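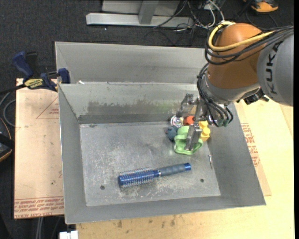 Última modificación: febrero, 15:40

Escribo deprisa que se me echa la tarde encima. Tema cajones metálicos. Sí, otra vez.

Los grises, de chapa, con las paredes inclinadas. Hay quien me pregunta si no me da cosa que estén así. Pues no. El fondo está lleno de rayas claras y motitas oscuras, y en la pared de atrás hay un manchurrón oscuro justo encima del pliegue. Chapa usada, vaya. Una pieza de plástico verde claro dentro y se ve enseguida – en un cajón oscuro de los de Watska la habría perdido tres veces.

El manchurrón: he probado el desengrasante de Wadex, bicarbonato, estropajo. Nada. Bueno, algo, en otro cajón que tenía en casa, pero dejó un cerco peor que la mancha. No lo recomiendo.

Los agujeritos redondos del suelo, cerca del borde de delante, me vuelven loca. Por ahí se cuela todo lo pequeño. En el mío puse cinta por debajo y aguantó 15 días. Ahora un tapón de goma, de Katona, 3 euros la bolsa. Mejor.

Y luego lo de poner un cajón detras de otro. Queda ordenado pero en el borde entre los dos siempre acaba algún papelito o trocito blanco. Hay que pasar el trapo por ahí tambien, que se olvida.

En Atstead tienen más de 1.000 modelos en catálogo y ni uno con tapa de esta forma. Les he escrito. Si contestan lo pongo aquí abajo.

Me voy, que cierran la ferretería.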